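Papier falten, Papier knüllen – Sprechnotizen
Vortrag im Kulturhaus, Januar 2020, Marius Rusu
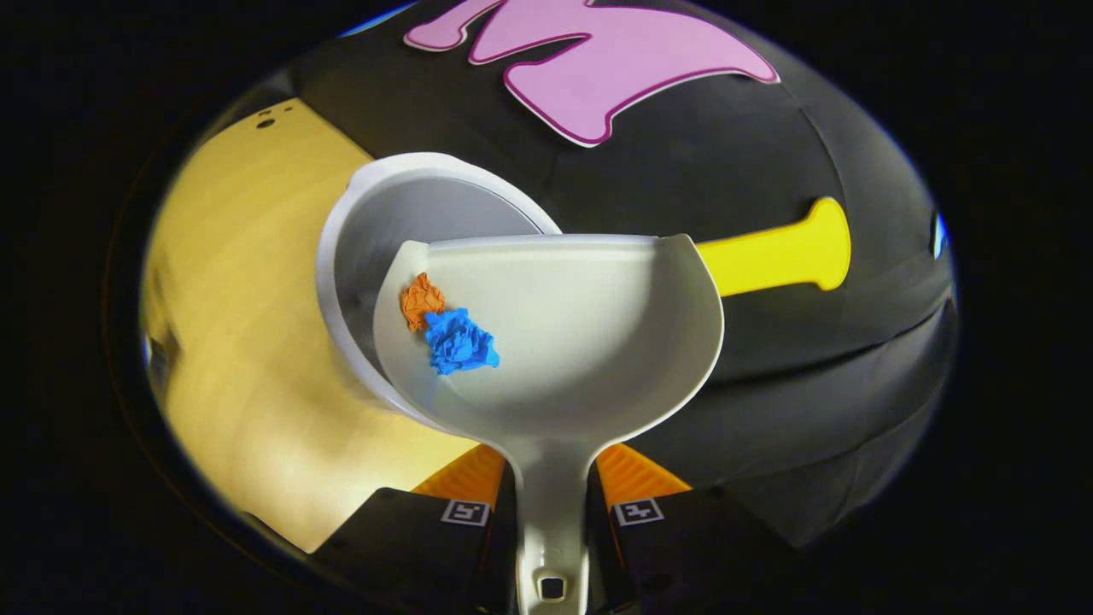

Begrüßung. Kurz warten, bis hinten alle sitzen. Dann gleich die Frage in den Saal: Wer hat heute schon ein Blatt Papier weggeworfen? Hände zählen lassen, kurz freuen, weiter.

Einstieg: Ich bin über die Buchbinderei zum Papier gekommen und nie wieder davon losgekommen. Mich fasziniert, dass ein so dünnes Material ein Gedächtnis hat! Jeder Knick bleibt. Man kann ein Blatt bügeln, pressen, unter Bücher legen, die Linie ist immer noch da, weil an dieser Stelle die Fasern gebrochen oder verschoben sind. (Bogen hochhalten, einmal falten, wieder öffnen, gegen das Licht drehen.)

Folie 2: Laufrichtung
Mein Lieblingsthema, also bitte auf die Uhr achten, höchstens 4 Minuten. Maschinenpapier hat eine Laufrichtung. Die Fasern legen sich beim Herstellen überwiegend in eine Richtung, und mit ihr faltet es sich glatt, quer dazu bricht es gern auf. Reißprobe vorführen: einmal längs, einmal quer. Der Längsriss läuft fast gerade, der Querriss franst aus. Das Geräusch ist auch anders – Mikrofon nah ran, das hört man bis in die letzte Reihe!

Folie 3: Knüllen
Falten ist Geometrie, Knüllen ist Physik. Ein geknülltes Blatt besteht zum größten Teil aus Luft und lässt sich mit der Hand trotzdem kaum noch kleiner drücken. Warum? Die vielen kleinen Grate stützen sich gegenseitig, und jeder neue Knick kostet wieder Kraft. Publikum mitmachen lassen: Blatt knüllen, so fest es geht, dann vorsichtig auffalten und mit dem Finger den Linien nachgehen. Hier Zeit lassen, das ist der schönste Moment im ganzen Vortrag.

Folie 4: Beispiele aus der Werkstatt
– Muster aus der Serie Nunemard: erst geknüllt, dann mit Kleister auf Karton gezogen. Ergibt Vorsatzpapiere mit einer Oberfläche fast wie Leder.
– Heft Nargate: 29 Seiten Notizen über misslungene Falze. Die misslungenen sind die lehrreichsten. Seite mit dem geplatzten Rücken zeigen.
– Lampenschirm Julliseo: Im Mai haben wir 347 Faltungen in einen einzigen Bogen gelegt, zu zweit am großen Tisch. Ja, wir haben uns einmal verzählt, ja, wir haben von vorn angefangen. Würde ich sofort wieder machen.

Falls jemand nach der Papiersorte fragt: langfaserig, ungestrichen, nicht zu schwer. Gestrichene Papiere glänzen hübsch, aber die Schicht platzt am Knick weg. Seidenpapier verzeiht viel, nur keinen nassen Kleister.

Folie 5: Zurück in den Bottich
Jetzt zum Altpapier. Fasern werden beim Recycling mit jedem Durchgang kürzer, deshalb mischt man häufig frische dazu. Zu Hause schöpfen geht wunderbar: Schnipsel über Nacht einweichen, pürieren, Rahmen mit Sieb eintauchen, gautschen, pressen, trocknen. Farbige Reste unbedingt getrennt sammeln, sonst wird alles graubraun. Den Bouazza-Bogen herumgeben, bitte nur am Rand anfassen. Da sieht man die alten Schnipsel noch richtig leuchten!

Schluss: Fragen. Danach Tisch am Fenster, Falzbeine und Reste liegen bereit, jeder darf ran. Auf die Liste für den Schöpfkurs hinweisen, Stifte nicht vergessen. Bouazza-Bogen wieder einsammeln.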